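How to Run Front of House for a Small Theater Show

If you have agreed to look after the lobby and the seats for a community production, most of the work happens before the doors open. These steps are the ones we use at the Flonton Playhouse, which has one lobby and two aisles. Change the times to suit your building.

What you need

A printed seating plan, a flashlight for each usher, the list of reserved seats, programs, a cash box with change, and a way to talk to the stage manager. We use a pair of handheld radios. A phone on silent will do if the signal is good inside the hall.

Step 1. Get the seating plan right

Ask the box office for the plan on the afternoon of the show. Plans printed earlier in the week are usually out of date. Mark the seats held for wheelchair users and their companions, the seats with a blocked view, and any row the director wants kept clear for entrances through the house. Write the row letters large enough to read in low light.

If you sell tickets through Kassa, print the door list after online sales close. Sort it by last name. The default order is by time of purchase and is very slow to search with a line waiting.

Step 2. Walk the house

Go down each aisle and back up. Look for trash, raised seats that stick, loose carpet and cables. Check that the exit signs are lit and that the exit doors open from the inside. Do this yourself even if someone says it has been done.

Step 3. Brief the ushers

Have ushers arrive an hour before curtain. Give each one a post and tell them the running time, when the intermission falls, and whether the show uses haze, strobe light or gunshots. Patrons will ask. Show them the restrooms, the first aid kit and the place where everyone gathers if the building has to be cleared.

Step 4. Set up concessions

Put the concessions table away from the main doors so the two lines do not cross. Price everything in whole dollars. Fill the coffee urn early, as ours takes almost 2 hours to heat when it is full. Stop selling when the first call for seats is made.

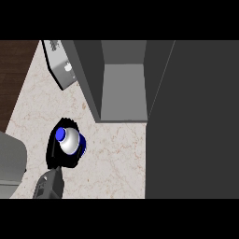
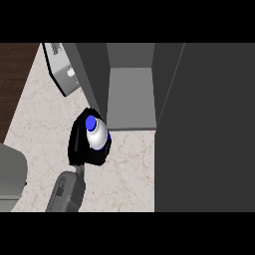

Written by the House Manager, Flonton Playhouse
13 October 2019

Step 5. Open the house

Do not open until the stage manager gives you clearance by radio. Thirty minutes before curtain is normal. If there is a delay, tell the people in line how long you expect it to be and update them when that changes.

Tear tickets at the door and keep the stubs. They are your head count. Your total should match the box office figure plus any free passes.

Step 6. Handle latecomers

Agree on late seating points with the stage manager before the first performance. A scene change or applause after a song works well. Hold latecomers in the lobby with the inner doors closed, then take them in as a group with one flashlight pointed at the floor. Seat them in the back rows if their own seats are in the middle of a row. They can move at intermission.

Step 7. Intermission and after

Raise the house lights fully before opening the doors. Flash the lobby lights five minutes before the second act and again at 2 minutes. Report to the stage manager when the aisles are clear.

After the show, keep one usher at each exit until the last patron is out. Walk the rows for lost items, bag them with the seat number, and leave them at the box office. Count the cash box with another person present and have both of you sign the sheet.

Fill in the house report the same night. Include the start and end times, attendance, the length of intermission, and any accident or complaint.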